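Lullon Hand-Held Gripper, Pair – Service Notice

Solley has received reports of marker cubes working loose at the handle joint on units shipped before November. A cube that shifts during use gives a false hand position, and recordings made in that state should be discarded.

Affected units carry a serial number ending in 57. Owners should stop use and request the replacement bracket, part 13, supplied at no charge. Fitting takes 20 minutes and requires recalibration of both grippers.

Cables must be secured along the forearm – a hanging cable may catch on furniture and pull the cube out of line. Inspect the joint before each session.

Returns are handled by Riet De Graaf, Solley Service Desk.

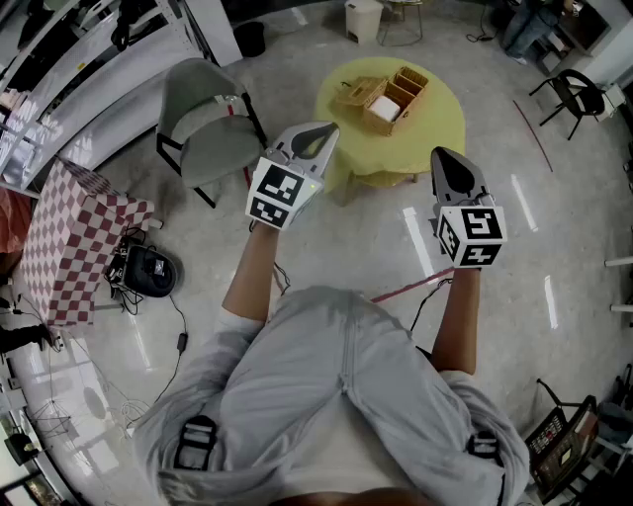
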